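Crónica de la jornada de puertas abiertas en Onitz

El 17 de junio nos fuimos de excursión, como habíamos prometido en el boletín de febrero, y la verdad es que todavía nos dura la alegría. Onitz abría su laboratorio de simulación a asociaciones y centros de formación de la comarca, y nosotros conseguimos 40 plazas que volaron en una tarde (a quienes os quedasteis en lista de espera: os tenemos muy presentes, seguid leyendo hasta el final). Nos recibieron con café, unas pastas estupendas y una sala con sillas de sobra, cosa que se agradece después de la caminata cuesta arriba desde la parada del autobús.

La mañana giró en torno a Parkivov, el entorno simulado en el que el equipo ensaya los movimientos de sus brazos robóticos antes de pasarlos al taller. Se trata de habitaciones generadas por ordenador, con sus muebles, sus cuadros y sus cachivaches, y de un brazo que se mueve por ellas y que nosotros seguíamos en la pantalla grande desde el punto de vista de la propia pinza. Al principio marea un poquito, para qué vamos a engañaros, porque la muñeca gira y las paredes giran con ella, pero a los cinco minutos ya estábamos todos inclinando la cabeza a la vez como si fuéramos en barco.
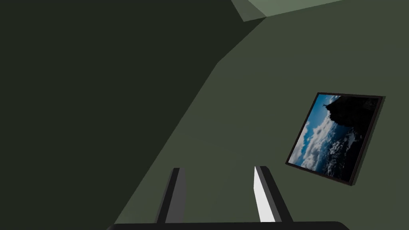 Nos explicaron que cada sesión de ensayo se guarda entera y se repasa después con calma, y que en lo que va de temporada llevan 307 sesiones archivadas en esta misma habitación. Alguien preguntó si no se aburrían de ver siempre el mismo cuarto y la respuesta fue que le han cogido cariño, que ya tienen sus rincones favoritos y que hasta discuten por los cuadros. El nuestro, el del grupo, fue sin duda el escritorio, con ese aire de mesa de estudiante que nos resultó tan familiar.
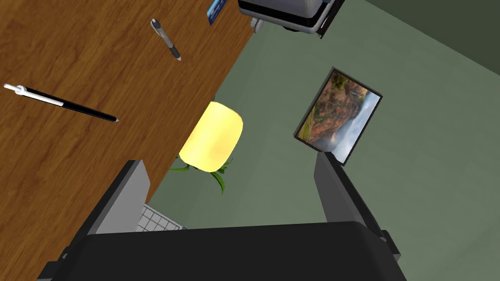
La pinza junto al escritorio de Parkivov, con los dos bolígrafos, la lámpara encendida y el cuadro de los riscos rojizos.

Después vino el turno de preguntas, que se alargó bastante más de lo previsto (¡cómo somos!). Hablamos de cámaras, de lo difícil que es enseñarle a una máquina a acercarse a algo pequeño sin llevarse por delante lo de al lado, y también de dinero: el módulo para centros educativos, que se llama Lellov, cuesta 400 euros por curso y aula, y a más de uno se le vio echando cuentas en el reverso del programa. Los que dais clase en el taller de los mayores os llevasteis además un cuaderno de prácticas de 48 páginas, bien encuadernado y con ejercicios que se pueden hacer sin tener el robot delante. Hay un ejemplar en nuestra biblioteca por si queréis hojearlo.
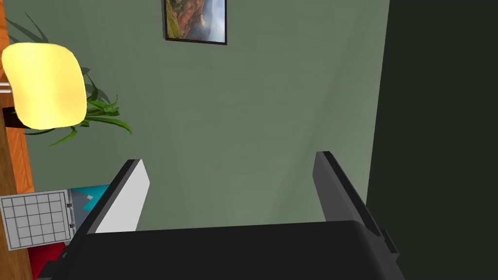 Otro momento de la demostración: los dedos de la pinza, sin nada entre ellos, frente a la pared verde; a la izquierda, la lámpara y la planta.

Terminamos comiendo en la terraza de Saragih, en una mesa larguísima en la que se siguió hablando de robots hasta el postre y de nietos a partir del café. Muchas gracias a todo el equipo de Onitz por la paciencia y por el cariño con que nos trataron. Nos han ofrecido una segunda visita para la gente que se quedó fuera, así que, si os interesa, dejad vuestro nombre en secretaría o contestad a este boletín y os avisaremos en cuanto tengamos fecha.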